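Field Report 3: Open Day at the Requena Showroom
Revathi Hegde, Intro to Automation

Our class visited Requena, a bathroom showroom where a company called Gollau collects training data for household robots. The open day had 2 parts, a short talk and then a demonstration on the floor.

In the talk we learned that a cleaning robot needs many recordings of people doing the same job. Their goal for the tub task is 600 recordings. I wrote down three questions before we went in, mostly on how the grippers are tracked.

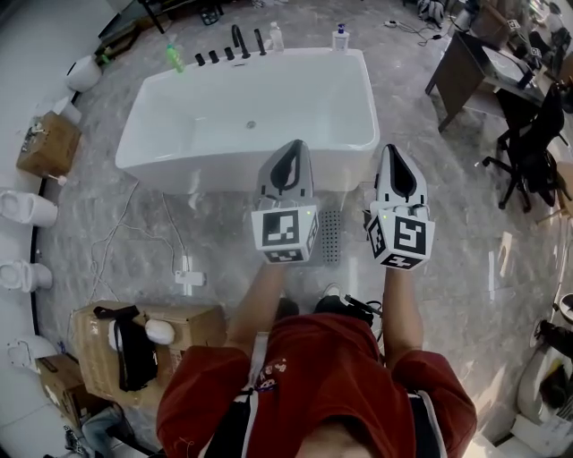

2 min read

The operator works standing over the tub with a gripper in each hand. Each gripper carries a white cube printed with black-and-white square markers. Our guide said cameras use the markers to work out position and angle, so the markers should not be covered by a sleeve or a cable.

My main question was why they use a showroom. The answer was that the fixtures are already there and can be swapped. I would have liked more time on how bad recordings are sorted out. That part was skipped, and I plan to email Gollau about it before the final report.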